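Writing down the cell rules, version 3

2019-03-23

Filed under: work practice, standards

I have put off rewriting our internal good-practice sheet for most of the winter. The old one was two pages long, and most of it repeated the supplier's manual. It told people to keep clear of moving arms, which they already do, and it was silent on the matters that cost us time: who decides that a grasp is acceptable, what is recorded when a run is stopped, and how a cable is treated when it is part of the workpiece. Version 3 went up on the wall at Staltdale in March. These notes are the long form, with the arguments left in.

Scope first. The sheet covers the two-arm bench cells in the Lara series, used for handling and assembly of small household objects. It does not cover the mobile base, and it does not replace the risk assessment. The risk assessment says what can hurt someone. The sheet says how we work once that question has been answered. Mixing the two was the main fault of version 2, and people stopped reading it as a result. If you have a similar document, I would split it before changing anything else.

Every rule now has a number, a one-line statement and a test. The test is the part I care about. "Handle cables carefully" has no test. "At the planned end pose, the cable can be moved by hand 200 mm in any direction without the gripper changing its hold" has a test, and two people running it will get the same answer.
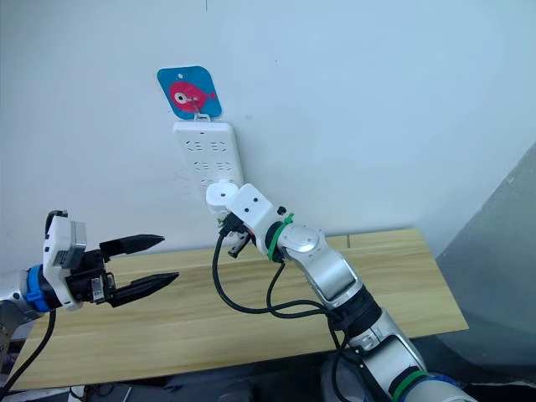
Rule 4 concerns loose cable, and it took longer to write than the rest of the sheet. A cable is two problems with one name. The arm's own cable is dressed once and inspected on a schedule. The workpiece cable is different in every run and has to be planned for. When one arm is bringing a black plug up to a power strip on a wall hook, the cables hang in long curves under the wrist and then run back up along the arm, and that slack is what decides whether the next wrist rotation is permitted. Our planner does not model slack. The rule therefore limits the rotation and leaves the slack alone: no wrist move of more than a quarter turn while a cable is in the grasp, unless the run sheet lists it and someone has traced the path at reduced speed. A zip tie at the wrist counts as dressing only if it is on the drawing. A tie that is not on the drawing gets drawn or gets cut, before the next run starts.

I was asked whether the quarter turn is derived from anything. It is derived from our stop log. We went through 262 stops from the previous build and sorted them by cause. Cable contact was the largest group that a rule could reach. Perception faults were larger, but no wall sheet will fix those. A limit of a quarter turn would have excluded nearly all of the cable stops and would have blocked very few of the moves we wanted. A different cell with a different reach will need its own value. Please do not copy ours.

Rule 5 is the idle arm rule. With two arms on one bench, the arm that is not doing the work has to be in one of two declared states: parked, or supporting. Parked means at the taught park pose with the brakes on. Supporting means it has a named task in the run sheet, including "wait here with fingers open." There is no third state. Before this rule we had a good many poses that were simply wherever the last program had left things, and the collision checker accepted all of them. The checker answers a question about geometry. It has no opinion about whether the pose was intended, and the operator needs to know that before reaching for the enable switch.

Rule 6 is the power rule, and it is short. Any object with sockets or contacts is treated as a live electrical item until it has been checked, whatever its role on the bench. The check is done with a meter, by the person starting the run, and initialed. A demonstration object does not become exempt by being used for demonstration. I had an exemption for training parts in the first draft and removed it, on the grounds that the exemption needed more words than the rule did.

Rule 7 covers the grasp itself. The supplier gives a force range for the gripper. The range protects the gripper, and the object needs its own limit. We set that per object class, in three classes: rigid, thin-walled and unknown. Unknown gets the lowest force and the lowest speed, and an object stays in unknown until someone has done the hold test. The hold test is ten seconds at the chosen force, one tilt in each direction and a look at the contact marks afterward. Record the surface that was gripped as well. Ribbed plastic and smooth plastic on the same part are two separate entries, with two separate results. 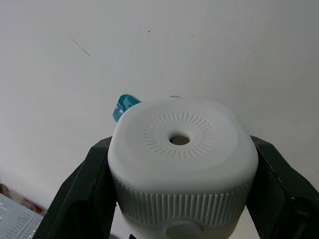 Llorente disagreed with this in the draft review, and the comment is worth repeating in full because it changed the text. The objection was that a class table gives false comfort: once a part is marked rigid, the mark is never revisited, although the fingers wear, the pads are replaced and the part supplier changes the material without notice. A force that passed the hold test last year proves only that it passed last year. Llorente wanted an expiry on every entry and no class called rigid at all, only a measured value and the condition of the pads when it was measured.

I accepted half of it. Each entry now records the pad set it was tested with, and a pad change returns the object to unknown until the hold test is repeated. I kept the classes. Operators read a class in a glance, and a bare value in newtons means little to someone who has been on the cell for a week. The expiry I left out for now. We have nothing to base an interval on, and an arbitrary one would be ignored by summer. If the pad records show drift between changes, it goes into version 4.

A smaller point from the same review: the sheet used "object," "part," "item" and "workpiece" for the same thing. It now uses "object" for whatever is handled and "fixture" for whatever holds it still. A wall hook is a fixture. So is a second gripper while it is supporting. This matters for rule 5, where the supporting arm takes on the fixture checks as well as its own. I have been looser with the words in this post than the sheet permits, which I can live with.

Rule 8, bench condition. The test is visual and takes less than a minute. Nothing is on the work surface that is not in the run sheet. Shavings and crumbs are cleared between runs of printed parts, since a fragment under the base of a part is enough to tilt it out of its taught pose. Objects that are waiting their turn are on the run sheet too, with a position. The temptation is to treat them as background. They are obstacles with a schedule.
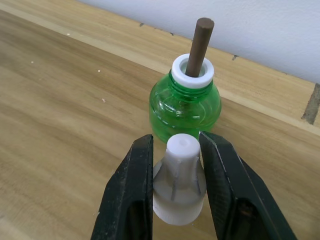
The last part of rule 8 deals with spacing, and I am less sure of it. The sheet asks for one open finger width of clearance between the gripped object and anything standing behind it, measured along the approach direction. That is easy to check and usually sensible. It fails for any assembly job where closing the gap is the purpose of the move. Our present wording allows the clearance to be waived for the final approach if the speed is reduced and the target object is named. I would like something better. The waiver is used on nearly every assembly run, and a waiver used that often should be written into the rule.

The same applies to tall, narrow objects. Anything standing upright that can be knocked over by a fingertip gets the clearance on all sides, including the retreat path. We had been checking approach paths thoroughly and retreat paths hardly at all. The planner at Brirska has the same bias, as far as I can tell from their published notes, so it may be a general habit: people plan the grasp and then let go of the problem together with the object.

Rule 9, stopping. Anyone may stop a run without giving a reason. The reason is recorded afterward by the person who stopped it, in their own words, before the restart. Version 2 had a list of stop codes, and the most frequent entry was "other." Free text is slower to sort. It also told me more in 2 weeks than the codes had in the whole previous build, and rule 4 would not exist without it. The restart is done by the same person where possible. Where that is not possible, the note is read aloud at the cell first.

Rule 10 is about changes to the sheet. A rule can be changed by anyone who can write the new test. A complaint without a test goes on the back page and stays there until somebody writes one. The back page at present holds the clearance question, the pad expiry, a request for better lighting at the wall side and a remark about the font.

Things deliberately left out: camera calibration, which has its own procedure; cleaning of the fingers, which belongs with maintenance; and anything about shift length. I have also left out references to published standards from the wall copy. They are in the master document, clause by clause, where an auditor will look for them. The operator at the bench needs the test.

The master copy is on the Staltdale share, in the folder with the run sheets. If you are still holding a printed version 2, throw it away. The force table on its second page is wrong for the current pads.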